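Bunddale Robotics Club Forum > Student Projects > Spring tidy-up challenge

Cable keeps eating my wrist joint range – how are you all routing yours?

thumai_builds
Posted 21 March 2025
Hi all! Our team is Nemora, second year in the student challenge, and I'm stuck on something boring. Our arm has to pick things off one table and place them in a basket, and every time I roll the wrist past 100 degrees I get a torque warning. I've moved the clips twice already.
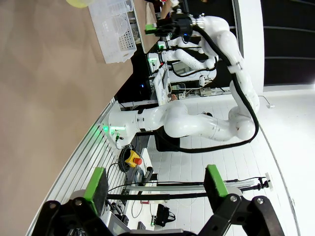
My guess is the slack. We've logged 657 runs and the warnings bunch up on the far reaches. Feng-yi wants everything tied down tight, but I like a loop from the base around the elbow and up to the wrist, like the thick black one on the big white arm. It just needs room to swing, right? Or am I fooling myself – please say so if I am.

uteh
I'm with you on the loop. We tied ours tight in December and pulled a connector out the same week. Leave the slack and put a soft limit in the code.

Nieminen_fan
Disagree, sorry! A soft limit is a bandage. Fix the clips first, then look at your grasp. Are you grabbing from above or from the side?

thumai_builds
Depends on the item. Notes from our last meeting, pasted in as they are:

1. Bottles. Come down from above, go for the sprayer head, slow for the last bit. The basket sides get in the way of anything lower.

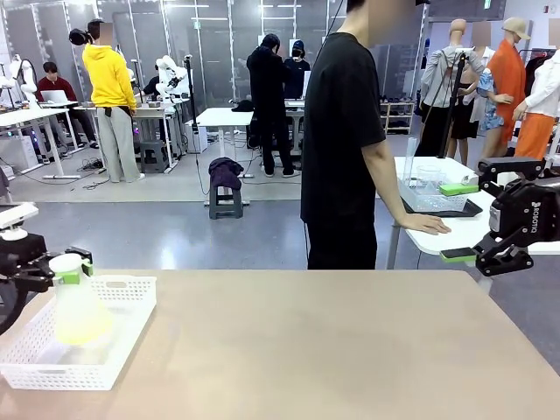 2. Sponges. Easy. The green pads on our fingers hold them fine at low force.

3. Lids and other flat round things. Awful. A lid lying flat on the table gives the fingers almost nothing to get hold of, and I want to try dragging it to the edge first. 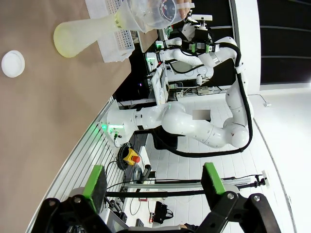
Hannelore Ackermann thinks the dragging idea costs too much time under the Usgate rules, and would take the lids last and accept a miss or two. Skipping one is only a few points, she wrote to me.

uteh
She has a point, but I'd still try it. Drag with one finger, other one up.

Nieminen_fan
Log the wrist angle on every lid attempt before you decide anything. I bet 70 percent of your warnings come from those.

thumai_builds
OK, logging tonight. Clips stay where they are until I have numbers!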